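4. Converting a Manuscript with Citton

Revised 2021-11-08

Read this section before you upload anything. It covers thrillers, mysteries and other long fiction going through Citton to the Flememero store. The vendor's own quick start says the job takes one click. I have never had it take one click, and neither has anyone else at Gristen.

Before you start

Save a copy of the manuscript under a new name. Citton writes over the file it opens and has no undo after the Build step. Accept or reject all tracked changes as well. The program claims to ignore them. It printed three of an editor's remarks in the finished text of Engelbrecht, one of them naming the killer in chapter 2.

4.1 Preparing the file

1. Apply the style Chapter Title to every chapter opening. Don't trust "Detect chapters automatically." It looks for short lines in capitals, so a ransom note or a headline will be treated as a new chapter.

2. Replace scene breaks made of blank lines with the Scene Break style. Blank lines vanish on small screens, and a jump from the detective's kitchen to the morgue reads like a mistake.

3. Check ciphers, coded letters and diagrams by eye. Set them in the Fixed Text style and keep each line under 32 characters.

4. Remove page numbers, headers and manual hyphens.

Note: Step 3 matters more than the vendor lets on. If the reader is supposed to solve the puzzle, one wrapped line can ruin it.

4.2 Building the book

1. Open Citton and choose New Title.

2. Select your prepared copy. The progress bar will go to 80 percent and sit there. Leave it alone. The time estimate beside it means nothing as far as I can tell. 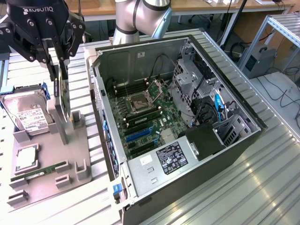 Fig. 4-1. Hard drive, CPU and RAM module in the fixture tray.

3. When the preview opens, compare the chapter list with your own. Our test file of Engelbrecht had 1,879 paragraphs going in and 1,711 coming out, and the report still said "No issues found." Compare the counts yourself under Tools, Statistics.

4. Enter the title, author name and series number. Leave "Suggested keywords" switched off. It offered "cozy" and "baking" for a novel about a strangler.

5. Click Build.

Caution: Do not click Build a second time if the window seems frozen. You will get two titles with the same number, and only Flememero support can delete one of them.

4.3 Checking the result

1. Open the finished book on a phone and on one larger device. The built-in preview is too kind to be of use.

2. Read the first page of every chapter and the whole of the last chapter. Dropped paragraphs tend to fall near the end of a file, where the solution usually lives.

3. Look at the free sample. The store cuts it by length alone, and a short book may give away more than you want. To change the cut, go to Store, Sample, Manual.

4. Tap every link in the table of contents.

Note: The "Quality Score" on the last screen has no effect on sales that I could find. Angus Niven took one title through in July with a very low score and it was the cleanest file we had that month.

If paragraphs are missing, go back to the saved copy and repeat 4.1. Repair Text is not worth trying on fiction, as it joins lines of dialogue spoken by different people. For cover files, see section 5.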